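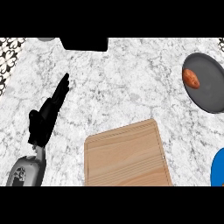
Setting up the potato-to-board task in the simulated kitchen cell

These notes cover one arm, the left one, on the marble counter layout. They assume the simulator is installed and the arm already loads without errors. If it doesn't, go back to Nosipho Mabuza's install page first.

1. Load the layout

Open the Cuvell project and pick the kitchen layout called Demo. Set the arm count to one. The layout file still has a slot for a right arm, and if you leave it filled the planner will try to use it.

2. Place the objects

The cutting board goes at the near side of the counter, in the middle. The dark gray plate goes on the right with the potato on it. Small tilts in the board are fine, as the script adds a little random rotation on every reset. Keep the potato toward the left side of the plate. Placed at the far rim, it is past the comfortable reach of the arm and the wrist locks up on the way back.

3. Set the start pose

Start with the gripper over open counter, to the left of the plate, fingers closed and angled up and to the right in the view. Check that the tip is clear of the marble. A tip that starts even slightly inside the counter gets thrown upward on the first step, and the whole run is wasted.

Save the pose under a new name. Do not overwrite the default — other layouts read from it.

4. Check contact settings

Open the contact panel and set solver iterations to 22. The default of 11 lets the potato slide out of the fingers during the lift. Leave friction on the plate alone. If the potato rolls before the arm touches it, raise the rolling friction on the potato only.

5. Run a short test

Set the episode limit to 600 steps and run the script once with the viewer open. The arm should:

- open the fingers before it reaches the plate
- close across the short width of the potato
- lift straight up, then swing left to the board
- lower before letting go

If it drops the potato from a height, the release offset is wrong. Folasade Sani keeps the working values in the Hirvonen folder, in the file named offsets.

6. Fix a seed and save

Once the test run looks right, set the seed to 1,004 and run again. Everyone at Wokthorpe uses that seed for comparing changes, so leave it in the saved file.

Common faults

Arm does not move: the start pose name in the script does not match the one you saved.

Fingers pass through the potato: the collision mesh is switched off. Turn it on in the object panel and reload the layout.

Board shifts when the potato lands: board mass is set to zero. Enter a value and reset.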